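Minutes of the Friday meeting – gripper set, station 2, Bruretby workshop

Start 9:15. Present: the station group, one person from maintenance, one person from the Plurnby office by phone. The minutes of the last meeting were accepted with one correction: the spare finger pads were ordered from Cormier and not from Rernance.

1. State of the gripper set

Maintenance reported on the pair of hand-held grippers at station 2. The pair has now made 3,687 recordings since the counter was set to zero. The left one is in good condition. On the right one the fingers closed with a small delay at the start of the week. The cause was dust in the slide, together with old grease. The slide was cleaned and greased again on the same day, and the delay is gone in slow closing. In fast closing it is still possible to feel a small resistance near the end of the movement. It was agreed to watch this for one more week before the gripper is opened again.

The round metal fittings on the fingers were checked by hand. All are tight.

2. Cables

The cables of both grippers go down from the wrist to the front edge of the table. The operators said that this is comfortable when the hands stay near the center, but when one hand must reach far to the back, the cable pulls a little on the gripper. Plurnby asked if the cables can be led over the shoulder. The operators tried this in the spring and did not like it, because the weight was then on the arm. Decision: the cables stay in front, with more free length before the first clamp. Maintenance will move the clamp.

The cables on the floor behind the table were also discussed. They must be put together and fixed before the next safety walk. This point was already in the minutes two times and is now marked as urgent.

3. Keyboard task

The keyboard task is used as the check after every service of the grippers. The object is light, has a long shape and a hard edge, so a wrong finger position can be felt quickly. The group discussed the present way of working at the white board.

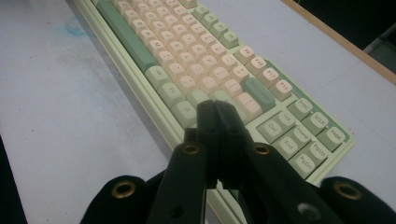
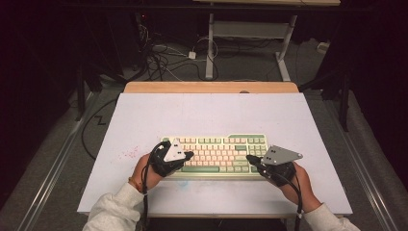

Station 2, keyboard task with the hand-held grippers.

The instruction for the check was read aloud and changed in these points:

– The fingers are to be fully open before they come near the keyboard.
– The grip is taken at the case. Pressing down on the keys is not allowed, also not by accident with the side of a finger.
– Both hands wait until the keyboard lies still before they let go.
– After the check the operator writes in the log which gripper felt different, if any.

There was a longer discussion about the closing force. The present setting in the log is 700, and one operator finds it too strong for the keyboard. Another operator said that with a lower value the case slips when it is turned. The Plurnby office would prefer one value for all objects, so that the recordings can be compared. No agreement was reached. The value stays as it is until the pads from Cormier arrive – then the test will be repeated with old and new pads.

4. Cleaning of the board

The white board has some stains which do not go away with water. One is bluish. The operators asked if stronger cleaner can be used. Maintenance wants to try it first on a corner, as the surface may become shiny and disturb the cameras. Until then only a damp cloth. The marked plates on the grippers are cleaned with a dry cloth only. If the dots are scratched, the plate must be changed and the calibration done again.

5. Calibration

Rernance has sent the new version of the calibration sheet. It has 3 steps more than the old one and takes longer, some operators say too long for a morning start. It was decided to do the full sheet after every repair and the short one on normal days. The short one still has to be written down, this was forgotten during September.

6. Other points

The drawer with the small screws is mixed again. Please put the screws back by length.

The Plurnby office asked for the service log as one file per gripper. Maintenance will send it.

Open tasks: clamp for the cables (maintenance), floor cables (station group, urgent), cleaner test on a corner of the board (maintenance), repeat of the force test after delivery of the pads (operators).

Next meeting: Friday, same time, same room. End 10:05.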